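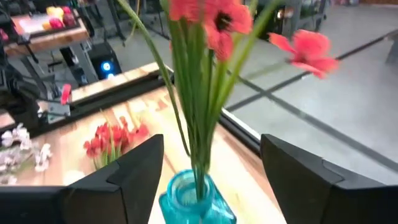 Small vase, blue-green glass.

Speaker notes: who counts as a people? The river and the hill in Wosent

Thanks for coming. I was asked to speak for twenty minutes on the two peoples of Wosent. I'd like to spend most of that asking whether there were two.

Start with the standard version. Any school atlas will tell you the district has 4,000 inhabitants, divided between the river people and the hill people. The river people fished and traded. The hill people kept goats. They are said to have different origins, different tempers and, in one guidebook I won't dignify, different ears.

Ask where this comes from. As far as I can tell, from the Presus survey, which was carried out in February, when the upper tracks are shut. The surveyors spoke to 539 households. They reached 2 hill villages. On that footing they described an entire hill culture, and everyone since has copied them.

Slow down here. Let people write the number down.

Now the language argument. We are told the groups spoke separate tongues. The word lists have survived, and I've been through them. Most of the differences are in words for boats and words for goats. I would expect that of fishermen and goatherds anywhere.

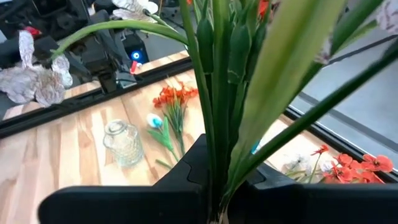 Then marriage. The old parish books at Rarner record families listed as hill in one generation and river in the next. Usually somebody had bought a boat. If you can change your ancestry by buying a boat, I'd want to know what we mean by ancestry.

I can hear the objection — people in Wosent today say they are one or the other, and mean it. Yes, they do. The tax office sorted them by those labels for decades, and grazing rights went with them. Labels with money attached tend to stick. That doesn't make them old.

(If short of time, skip the songs and go to McIver.)

Songs: collected late, by people who already knew which group they wanted to hear from. Treat with care.

The McIver collection is better. It has letters, debts, a quarrel over a mill. The writers call each other cousin, thief and neighbour. I have yet to find one calling another a hill man.

I may have missed it. Half the boxes are unsorted, and the damp has got into the rest. Questions on the mill quarrel are welcome, but I only have copies of the first 2 letters with me.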